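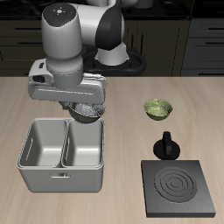

Vudari 示范集

Vudari 示范集(简称 Vudari)是一套在仿真环境中采集的机器人操作示范数据,供模仿学习使用。数据内容以厨房台面上的取放和转移任务为主,由操作员通过遥操作控制虚拟机械臂完成,同时记录多路相机画面、机械臂状态和控制指令。该数据集由 Flamstead 机器人实验室编制,公开部分收录 3,000 条完整示范,分布在 486 种场景布置中。

Vudari 一名有时也泛指围绕这套数据形成的采集流程,包括场景生成、遥操作、回放检查和标注几个环节。本条目以数据集本身为主,采集流程在“采集方法”一节中说明。

目录
1 概述
2 背景
3 场景与物体
4 任务
5 采集方法
6 相机与观测
7 数据格式
8 筛选与标注
9 划分与评测
10 使用情况
11 局限与批评
12 术语
13 参见
14 参考资料

概述

模仿学习的基本做法是让模型从示范中学习“看到什么、做什么”的对应关系。一条示范通常是一段时间序列,每个时间步包含当时的观测和操作者给出的动作。模型训练时以观测为输入,以动作为目标输出。示范的质量、覆盖范围以及观测与动作之间的时间对齐,都会影响训练结果。

Vudari 的定位是中等规模的单臂数据集。编制者在说明文档中写道,采集的首要目标是让同一个动作在不同的物体位置、不同的容器外观和不同的视角下反复出现,任务种类的多少排在其次。因此,数据集中的任务名称不多,每项任务下的布置却差别较大。

全部数据均来自渲染画面,不包含真实机器人的记录。编制者没有提供与之配套的实物数据,使用者如需迁移到真实设备,要自行补充。

背景

Flamstead 实验室早期的工作集中在真实机械臂上的示范采集。按照项目负责人 Omolara Yusuf 在技术报告中的叙述,真实台面每次采集后都要人工复位,物体的摆放位置逐渐固定在操作员习惯的几个地方,模型学到的动作随之带有明显的位置偏好。把初始位置画在台面上或由程序抽签指定,可以减轻这一问题,但复位时间更长。

仿真环境中的复位由程序完成,初始状态可以精确重现,也可以按设定的分布随机抽取。实验室于是把采集工作转到 Kárason 上进行。Kárason 是实验室内部维护的一套刚体仿真与渲染环境,最初用于检验夹爪的接触模型,后来加入了家具、容器和餐具资产。首批试采集在某年九月开始,所得数据主要用于调整控制频率和相机位置,没有收入正式版本。

遥操作软件 Jallis 由 Kári Frandsen 编写。它把手持控制器的位姿变化换算为机械臂末端的相对位移,并负责记录、暂停和回放。早期的 Jallis 采用绝对位姿映射,操作员需要把手保持在与虚拟夹爪对应的位置上,手臂容易疲劳。改为相对映射之后,操作员可以按住离合键移动手部而不带动机械臂,放开后继续操作。

场景与物体

Vudari 的场景以厨房操作台为原型。每个场景由固定部分和可变部分组成。固定部分包括台面、机械臂底座和背景柜体;可变部分包括容器、碗、颗粒物、炉具部件以及若干不参与任务的物体。

台面与背景

台面采用木纹材质,颜色和纹理方向可以更换。背景柜体只有几何外形和贴图,柜门和抽屉不能开启。光照分为明亮和昏暗两组设置,昏暗设置下柜体的轮廓较难分辨,用于检验模型是否依赖背景中的边缘线来判断位置。

容器

双格容器是数据集中出现最多的目标容器。它为圆角长方形,中间有隔板,侧壁开有把手槽。两格在外形上接近,任务指令会指定放入哪一格,模型因此需要把语言中的“左”“右”与画面中的位置对应起来。“左”“右”以台面正前方的固定视角为准,不随夹爪上的相机转动。这一约定写在数据说明的开头,但仍有使用者误按腕部画面理解,导致标签颠倒。

碗类

碗的形状、口径和表面纹样都有变化。纹样分为素色、斑点和重复图案几类。重复图案的碗对视觉模型较为困难,密集的花纹会干扰碗沿的定位,碗内是否盛有东西也不容易判断。编制者有意保留了较多此类样本。

颗粒物

部分任务要求转移碗中的颗粒物。颗粒以小尺寸刚体近似,外观设置为米粒、豆类等。为了控制计算量,颗粒的数量有上限,颗粒之间的摩擦参数在每次复位时重新抽取。颗粒物只影响碗的重量分布和溢出情况,不发生形变。

干扰物

炉盘、旋钮和多余的碗等物体用作干扰物。它们可以与机械臂发生碰撞,但不是任务目标。干扰物的位置在抽取时会避开目标容器的正上方空间,以保证任务可以完成。

任务

数据集中的任务按动作结构分为以下几组。

转移:抓起盛有颗粒物的碗,移到指定容器格的上方,倾倒后把碗放回台面。成功条件由落入指定格的颗粒比例判定。

放置:抓起空碗或带有内容物的碗,放入指定容器格,松开夹爪并退出。碗在夹爪退出后须保持静止。

挪移:把挡在目标前方的碗移到台面的空处,再执行放置。该组任务的轨迹较长,操作员之间的做法差别也最大。

收回:从容器格中取出碗,放到台面上的指定区域。由于格壁限制夹爪的进入角度,这组任务中碰撞较多。

每条示范附有一句自然语言指令。指令由模板生成后经人工改写,改写者可以调整语序、替换物体名称,但不能加入场景中不存在的信息。例如“把米倒进右边那一格”和“右格,倒米”在数据中被视为同一任务的不同说法。

采集方法

场景抽取

采集开始前,Kárason 按照配置文件抽取一种场景布置,确定物体种类、位置、朝向、纹样和光照。抽取后先运行一段无人操作的仿真,让物体在重力作用下稳定。若有物体倾倒、滑出台面或与其他物体相互穿插,该布置作废并重新抽取。

同一种布置可以由不同操作员各做一次,初始状态完全相同。编制者认为,这样的重复有助于区分由场景引起的差异和由个人习惯引起的差异。

遥操作

操作员坐在显示器前,通过手持控制器移动虚拟夹爪。显示器上同时给出固定视角和腕部视角,操作员可以切换主次画面,但不能自由移动相机。这项限制的用意是让操作员作出判断时所依据的画面与模型的输入一致。在取消限制的试采集中,操作员常把视角转到容器侧面确认高度,随后作出的动作在模型可见的画面里缺少依据。 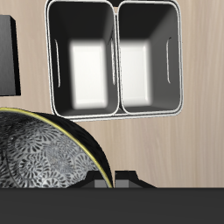 夹爪接近容器时,操作员需要在水平位置和高度之间反复校正。Jallis 提供慢速模式,按下后手部位移按较小的比例传给机械臂。慢速模式的开关状态与动作一同保存,使用者可以据此把轨迹切分为粗略移动和精细调整两段。未经切分直接训练时,慢速段由于时间步较多,会在损失中占去较大比重,常见的处理办法是按位移重新采样。

操作员的培训内容包括熟悉控制器、观看参考示范和完成一组练习布置。培训文档要求动作连贯,避免在半空长时间停顿,也避免为了追求速度而直接撞开物体。对于抓取碗沿的具体位置不作统一规定。

暂停与重试

采集过程中允许暂停,暂停期间的仿真时间不推进。恢复后轨迹照常衔接,数据中保留一个暂停标记。若抓取滑脱而物体仍在可及范围内,操作员可以继续尝试,整段过程作为一条示范保存。这类包含失误与补救的轨迹称为“恢复示范”,在元数据中单独标出。

Frandsen 曾主张把恢复示范中失误之前的部分裁去,只留下补救动作,理由是模型可能把失误本身也学进去。Yusuf 则倾向于保留全段,由使用者决定如何裁切。公开版本采用了后一种做法,同时给出失误起止位置的标注,两种用法都可以实现。

回放检查

每条示范保存后,Kárason 以记录下的指令从初始状态重新运行一遍,比较终止状态是否与采集时一致。接触较多的轨迹对数值误差敏感,颗粒物任务尤其如此,两次运行中个别颗粒的落点可能不同。检查程序对颗粒任务只比较落入指定格的比例,对其他任务比较物体的最终位姿。

画面不在采集时保存。遥操作阶段使用较低画质的实时渲染,回放通过后再离线生成正式画面。这样既减少了操作延迟,也便于日后更换材质或相机参数并重新出图。

相机与观测

正式版本包含固定视角和腕部视角。固定视角从台面前方俯视,能够看到机械臂的大部分动作以及容器与碗的相对位置。腕部视角随夹爪移动,近处细节较清楚,但视野容易受到夹持物和夹爪结构的遮挡。

两种视角的用途不同。在远距离移动阶段,腕部画面中目标可能尚未出现,模型主要依靠固定视角;在接近和释放阶段,固定视角中的目标常被机械臂挡住,腕部视角提供的信息更多。编制者建议同时使用两者,并在训练时随机屏蔽其中一路,以减轻模型对单一视角的依赖。

腕部视角中物体的大小变化剧烈。夹爪移近时,容器的边框会占据画面的大部分,背景只余边缘一带。带有重复花纹的碗在近处呈现为大片纹理,轮廓可能延伸到画面之外。使用固定尺寸裁剪的图像增强方法容易在这种画面中切去有用的边缘,数据说明建议以小幅平移代替大幅裁剪。
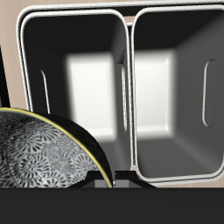
仿真渲染画面:并排的敞口料格带白色圆边,左下方是一只黄边花纹碗。

除彩色图像外,数据集还提供深度图和实例分割图。二者由渲染器直接输出,没有模拟真实传感器的噪声。深度图在反光材质上仍然完整,与实际深度相机的表现有明显差别,使用者若以深度为输入,一般需要自行加入缺失和抖动。

本体状态包括各关节的角度与速度、末端位姿、夹爪开度以及夹爪受力的估计值。受力一项来自仿真接触求解器,数值波动较大,说明文档将其列为参考信息。

数据格式

每条示范存为一个独立目录,由轨迹文件、画面文件和元数据文件组成。

轨迹文件按时间步排列,包含时间戳、本体状态、控制指令和慢速模式标记。控制指令以末端相对位移表示,平移部分采用底座坐标系,旋转部分采用末端坐标系。混用两个坐标系是 Jallis 早期设计的遗留,后续版本为保持兼容没有更改。附带的读取程序可以把指令统一换算到底座坐标系。

画面文件按视角分别存放,彩色图像经有损压缩,深度图与分割图为无损压缩。画面帧率低于控制频率,二者通过时间戳对应。读取程序默认取不晚于当前时间步的最近一帧,避免模型在训练时看到“未来”的画面。

元数据文件记录场景布置编号、随机种子、操作员代号、任务组别、语言指令、成功判定结果和各类标记。操作员代号经过替换,不与姓名对应。

物体资产与示范数据分开发布。重新渲染需要取得 Kárason 的资产包,仅训练模型则不需要。

筛选与标注

示范在入库前经过自动检查和人工复核。自动检查包括回放一致性、关节是否超限、物体是否穿插以及终止状态是否满足成功条件。人工复核由未参与该条采集的人员完成,主要查看动作是否与语言指令相符。

复核中较常见的问题有以下几种:

指令指定一格,操作员倒入另一格。若动作本身完整,复核者可以改写指令后保留。

碗放入容器后倚靠在隔板上,静止但不平稳。早期把这种情况算作成功,后来改为单独标记。

操作员完成任务后没有及时停止记录,轨迹末尾留有一段无意义的移动。这部分由程序裁去。

夹爪穿过碗沿。此类情况由接触参数设置不当引起,相关示范全部剔除。

未达到成功条件但记录完整的示范没有删除,其中 400 条整理为独立的“失败子集”,不计入 3,000 条之内。失败子集附有原因标签,如滑脱、洒出、放错位置和碰倒干扰物。它主要用于训练成功判别模型,也有研究者将其用作离线强化学习中的低回报样本。

标注内容还包括阶段划分。一条转移示范通常分为接近、抓取、提升、移动、倾倒、放回等阶段,阶段边界先由夹爪开度和物体高度自动推断,再经人工修正。倾倒阶段的起点较难统一,标注指南规定以碗的倾角开始持续增大的时刻为准,倾角短暂波动不算。

划分与评测

公开数据分为训练部分和验证部分,按场景布置划分,同一种布置不会同时出现在两边。早期曾按示范随机划分,由于同一布置有多名操作员的记录,验证结果明显偏高,这一划分方式已停用。

在线评测使用另外保留的 200 种布置,其编号和随机种子不计入公开的 486 种。评测时,模型在 Kárason 中控制机械臂,从固定的初始状态出发,在限定时间内完成任务。结果按任务组别分别报告成功率,不提供合并后的总分。编制者的解释是,各组难度相差较大,总分容易受到各组数量比例的影响。

评测分为三类条件。第一类使用训练中出现过的物体和纹样,只改变位置;第二类使用新的碗纹样;第三类改变光照和相机的安装角度。第三类中相机角度的变化幅度较小,用来模拟安装误差。

模仿学习中常用的离线指标,例如预测动作与示范动作之间的误差,也可以在验证部分上计算。说明文档提醒,离线误差较小的模型在线成功率未必较高。操作员绕行方向不同等多种做法并存时,模型输出的平均动作误差不大,却可能正好对着障碍物。

使用情况

Vudari 主要用于比较不同的动作表示和视角组合。常见的实验包括:仅用腕部画面与同时使用两路画面的对比,相对位移与绝对位姿的对比,逐步预测与成段预测的对比。Flamstead 发布的基准代码包含一个行为克隆模型和一个成段预测模型,二者共用图像编码部分。

在教学方面,数据集的一部分被截取为小型练习包,供学生熟悉从读取数据到在线评测的完整流程。练习包只含放置任务,不含颗粒物,可在配置较低的计算机上运行。

另有使用者只取其中的画面和分割图,用于训练容器与碗的检测模型。数据说明指出,相邻帧之间高度相似,按帧随机划分训练集和测试集会造成泄漏,应当按场景布置划分。

局限与批评

对 Vudari 的批评集中在以下方面。

物理近似。颗粒物以刚体模拟,不能反映潮湿米粒的粘连,也没有液体任务。倾倒动作学到的速度在真实材料上未必合适。

渲染差异。料格内壁和底面的高光较为模糊,阴影过渡平滑,与真实塑料或陶瓷表面在相机中的成像不同。重新渲染可以替换材质,但公开画面仍以原始设置为准。

左右约定。语言指令中的方位词以固定视角为参照,仅使用腕部画面的模型有时缺少判断依据。有使用者建议在指令中增加“靠近底座的一格”之类的说法,编制者表示会在后续改写中考虑。

操作员习惯。虽然初始位置经过随机抽取,抓取位置仍带有个人偏好。部分操作员几乎总是夹住碗沿靠近自己的一侧。元数据中的操作员代号可以用来分析这种偏好,也可以在训练时作为条件输入。

单臂与单一底座位置。机械臂底座固定在台面后侧,训练出的模型在底座移动后表现下降。数据集不包含双臂任务。

Omolara Yusuf 在技术报告的讨论部分承认,若重新设计,会减少转移任务的比例,把采集时间更多地分给挪移和收回两组。她同时认为,恢复示范的标注花费较多人力,但在后续实验中使用最频繁。

术语

示范:从初始状态到任务结束的一次完整操作记录。

布置:一组确定的物体种类、位置、朝向、纹样和光照设置,由编号和随机种子唯一确定。

遥操作:由人通过输入设备实时控制机械臂。

腕部视角:安装在机械臂末端附近、随夹爪运动的相机画面。

本体状态:机器人自身的关节、末端和夹爪信息,不含外部图像。

恢复示范:过程中出现失误,但经补救后完成任务的示范。

行为克隆:以监督学习方式从观测预测示范动作的方法。

回放:以记录的控制指令在仿真中重新执行一条示范。

参见

模仿学习
遥操作
行为克隆
机器人仿真
域随机化
离线强化学习

参考资料

Yusuf, O.《Vudari:台面操作示范的仿真采集》,Flamstead 机器人实验室技术报告。
Frandsen, K.《Jallis 遥操作软件使用手册》,Flamstead 机器人实验室。
《Kárason 环境说明:接触参数、资产与渲染》,Flamstead 机器人实验室内部文档,公开节选。
《Vudari 标注指南》,随数据集发布。

分类:机器人学数据集 | 模仿学习 | 机器人仿真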